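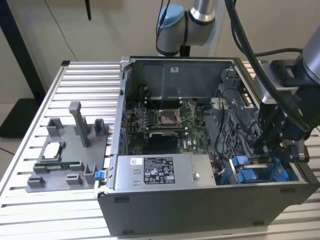

Can you compare grippers without taking the arm off its mount? Swap only the fingers and keep the wrist camera where it is.

Robots > Bench Guides > Gripper Trials

Load the Cimgate controller with one saved approach pose per target: memory slot, CPU socket lever, drive handle. Run each finger set from the same poses at the same speed. Sneha Bajpai logs every try as a grasp, a slip or a stop.

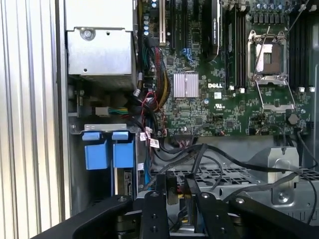 Check clearance next. Open the fingers fully above the drive cage and lower in 3 mm steps – stop if a linkage touches a cable. Write down the height and the opening width.

Do 100 tries per finger set. Recheck the camera calibration after each swap, even if the mount was not touched. 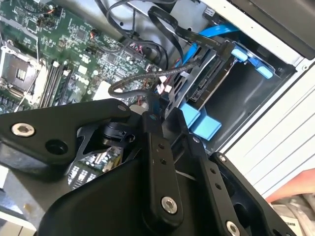 Wrist camera view, gripper over the open case.

Tighten the finger screws before the next set. Save the log under the finger name.

Related
Mornutix fingers: first fit
Wrist camera calibration
Setting force limits on Cimgate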